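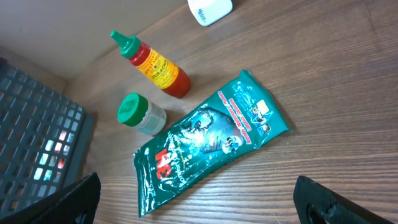 A green 3M packet, a bottle of sriracha and a seasoning jar share the table with the gripper.

Sorano kitchen asks for second robot arm before first has paid its way

Sorano's shared community kitchen wants to buy a second robot arm, and it wants the money set aside by the end of December. The request went before the kitchen's board this month with a price of $3,794 attached. The first arm, bought last year for sorting and putting away donated goods, cost $1,726.

Nothing in the eleven-page request explains why the second one costs more than twice as much as the first.

The kitchen lends its counters to small food businesses and runs a pantry out of the same building. Donations arrive mixed. Sauces and seasonings come in the same carton as cleaning supplies, plastic tubs and whatever else was under somebody's sink. Staff sort all of it by hand onto tables before it goes into baskets and onto shelves. That sorting is what the arm was supposed to take over.

By the kitchen's own log, it hasn't. The arm runs 9 hours a week. The proposal approved last year promised it would be working through most of every open shift. Paid sorting hours for people, the line in the budget that was meant to shrink, are listed in the new request as "unchanged."

Abhishek Rathore, who manages operations for the kitchen and wrote both requests, said the comparison is unfair to the machine.

"We bought the cheapest thing that would move," he said. "It does bottles fine. It does jars fine. Soft packaging is harder, and we get a lot of soft packaging. The new arm has a better hand and a better camera, and that's where the extra money goes."

Asked how much better, Rathore referred to material from the seller, Solanki, a reseller that also supplied the first arm. The material is four pages long. It says the newer model handles "flexible and reflective items with confidence." It does not give a success rate, the number of items tried, or the kind of items they were. A request to Solanki for those numbers had not been answered by the time this item was posted.

Shiny film is a known headache for this sort of equipment. A wrinkled pouch throws light back at the camera from a dozen creases, and its edges are seldom where the software expects them to be. Anyone who has watched the current arm at work knows the bottles were never the problem. The question for the board is whether a costlier hand fixes the pouches or only drops them from a better height.

The purchase price is also the easy part. The request has a single line for upkeep, and that line is blank. Last year's had a figure in it, a modest one, and the kitchen went over it by spring. Replacement finger pads, a new cable and two visits from a technician were charged to "general supplies," where they sat beside dish soap and paper towels. Moving a bill to another column does not make it smaller.

Then there is the software. The first arm runs on a package called Vumau, which was free for the first year. The free year ends this winter. The second arm would use a different package, Sevow, and the request says the two "can be coordinated." It does not say who would do the coordinating or what that person would be paid. Rathore said he expects to handle it himself in slow periods. He was asked when the slow periods are and said there had not been many lately.

Other choices got a paragraph between them. One was to keep the current arm on bottles and jars and send everything soft to a person from the start. Another was to rent the newer model for two months, feed it real donations and write down what happens. The request dismisses the rental as "poor value over the long term," which may be true, though the long term is exactly what is in doubt. The rental price was not included.

A trial would not need to be fancy. Put out the things that come through the door, wrinkled packets included, crowded together the way they arrive. Keep score for a couple of weeks. Record every pick a person has to step in and finish, and count that person's time as a cost. Nothing of the kind was done before the first purchase, and the board has been arguing from impressions ever since.

To be fair to the kitchen, sorting is dull work and hard to hire for. Turnover at the tables has been high, and the people who stay would like to be doing something else. Rathore makes that case well, and it deserves a hearing. It is a case for fixing the sorting, though, and the request treats it as a case for one particular machine from one particular seller at a price good only until the end of the year. Deadlines like that have a way of coming back in January.

Board members asked for three additions before they vote: an upkeep figure, the yearly software cost for both arms, and the rental quote. Rathore said he would supply the first two and try for the third. He also said he would look into whether the first arm could be traded in, which Solanki had mentioned by phone but has not put in writing.

The request stays open for public comment until the board meets again. Copies are at the kitchen's front desk, and comments can be left there in writing.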